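# The Long Way to a Tidy Sofa

The sofa at Zovbridge has been straightened more often than any sofa needs to be. It is cream leather, with a tufted seat that shows every crease, and it stands in a furnished room on the ground floor of the company's building. Two doors down is the room where people work the robot's arms from a chair.

Brisa Zavala has run those sessions for two years. Before that she taught forklift operators at a warehouse, and she says the jobs have more in common than people expect. In both, a beginner's first mistake is to look at the machine and forget about the load.

"They watch the hands," she says. "I did too. You want to see if the fingers are doing what yours are doing. So you stare at the fingers and drive the wrist into the furniture."

Zovbridge teaches household robots by remote control. An operator puts on a headset that shows the view from the robot's head, slips on a pair of gloves, and moves. The robot copies the arms and fingers. Everything is recorded: the video, the joint positions, the commands from the gloves. Each recorded attempt is called an episode. Enough good episodes of the same job, done by different people in slightly different ways, go into training a program that later tries the job without anybody in the chair.

The job this August is called "sofa reset." It has three steps. Pick up the throw pillow, set it upright in the corner by the armrest, and smooth the seat. A person does it in a few seconds on the way to the kitchen. On the morning I visited, a good episode took just under a minute, and there were plenty that weren't good.

Zavala let me watch from the operators' room first. The operator on shift sat with his elbows tucked in, breathing slowly through his nose. He moved like somebody carrying a full bowl of soup. On the monitor beside him was the same view he had in the headset, looking down on the sofa with both of the robot's hands low in the picture.

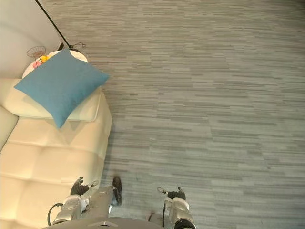

*The view from the robot's head during sofa reset, with the pillow lying across the bolster and both hands low.*

The pillow is a bigger problem than it looks. A box has edges, and a cup has a handle or at least a rim. A pillow gives way wherever you touch it. If the fingers close too early they pinch a fold of cloth, and the pillow swings. If they close too late they push it off the back of the bolster. The operators have settled on going in from the side with one hand and steadying with the other, but they argue about which corner to go for.

Depth is the other trouble. The headset gives some sense of it, less than your own eyes do, and pale leather on a pale bolster doesn't help. New operators tend to stop short and close the hand on air. Zavala has them practice by lowering the back of one hand until it just meets the seat, then lifting it again, over and over, before they are allowed to touch the pillow. It is dull work and she doesn't pretend otherwise.

She offered me the chair after lunch. The gloves were stiff and a little too large. For the first few minutes I couldn't get over the delay - it is short, but your shoulders notice it. I would reach, see nothing happen, reach farther, and then the arm would arrive at the place I had asked for twice. Zavala told me to count one beat between moves. That helped. I touched the seat cushion on the fourth try and the pillow on the ninth. I did not pick it up.

My attempts were deleted, and I was glad to hear it. Plenty of failed episodes are kept, though. When the company started out it saved only the clean ones, and the trained program was smooth until something slipped, at which point it had no idea what to do. It would carry on and place a pillow it wasn't holding. Now operators who drop the pillow are told to leave the recording running and pick it up again. The recovery gets its own label.

The labels are Zavala's department as well. The current set holds 1822 episodes of sofa reset, and she or one of her reviewers has watched every one. Of those, 431 include a drop or a missed grasp followed by a recovery. She showed me the last few on a laptop at a small desk in the hall. Episode 1821 was a neat one, start to finish. The one after it had an operator trying the same corner five times before switching hands.

"That's a great one," she said. "He changed his mind. I want the robot to see somebody change their mind."

There is a second way of teaching, which Zovbridge uses for the smoothing step. With the motors set loose, a person stands next to the robot, takes hold of the forearm, and guides the hand along the seat. The software stores the path. Zavala prefers this for anything that depends on pressure, which the gloves don't pass back to the wearer. The drawback is that the teacher's own body gets into the camera's view, and a program trained on too much of that footage may learn to expect a helper at its side. So the hand-guided runs are kept short, and the video from them is left out of training. Only the motion and the force readings are used.

The evaluation rig next door is named Cervantes, after a street one of the engineers used to live on. The software that lines up video with glove data is called Flason. It was written in-house and the operators complain about it freely. When the two streams slip out of step, even slightly, the recording shows a hand closing before the command to close it, and the episode has to be thrown out. An update in the spring fixed most of that.

How well does the trained program do? Zavala was careful with her answer. With the pillow lying flat on the bolster, it manages more often than not. With the pillow on edge, or wedged behind the bolster, it mostly doesn't. The smoothing works, although the robot goes on smoothing after a person would have quit. A different sofa would mean more recording, and she couldn't say how much.

The next job on the list comes from Foltuvora, a firm that furnishes short-stay apartments and wants to know if a robot could ready a living room between guests. Its people have asked for blankets. Zavala has been practicing at home, folding a throw with oven mitts on to see which moves survive.

By four o'clock the afternoon operator had taken over. He lowered the right hand, waited a beat, and went in for the near corner of the pillow. Zavala leaned over to see which one he had picked and wrote it down.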